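2021-10-05

I finally cancelled the Lokero subscription. 119 dollars a year for an app that tells me when to drink water and go to bed, which my mother used to do for free.

Corey Quinlan talked me into it in June. He'd been using it with the Stenham wristband and swore he was sleeping better. Maybe he was. He had also quit coffee that month and moved away from the train tracks, so I'm not sure how much credit the wristband gets.

My own results: a "recovery score" of 70 on a morning I felt awful, and a lower one after the best sleep I'd had in weeks. I wrote to support to ask how the score is worked out. They sent me a link to the page I had quoted in my question.
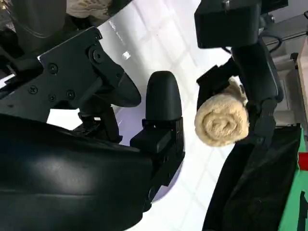 Then came the upgrade emails. For 219 I could have "deeper insights" – meaning, as far as I can tell, the same graph in more colors. Ingegerd Nordin paid for that tier and couldn't name one thing she'd changed in her day because of it. She still likes it, and fine, it's her money.

I don't doubt that some people need a nudge. I just want to see the nudge do something before I pay for a second year. For now I've got a paper notebook where I write down when I went to bed. Last night it was 11:40, too late, and I knew that already.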